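4.2 How readers in Lemavbridge came to the book

We were glad, and a little surprised, by how many people wanted to talk about the reading program once the formal survey was done. Of the 642 readers who returned a form, most had borrowed their copy of the Olley history from a neighbor or a reading group – very few had bought one new.

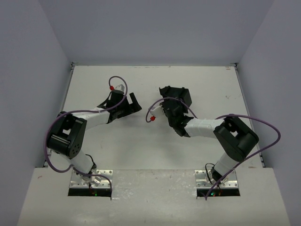 Borrowing seems to have mattered a good deal, and it fits what we found earlier in Heltberg, where a single copy often passed through a whole street before it came back. Readers there wrote in the margins for whoever came next, and we coded these notes in the same way as the survey comments (see Figure 2 for the spread of topics, prisons and sentencing being by far the largest).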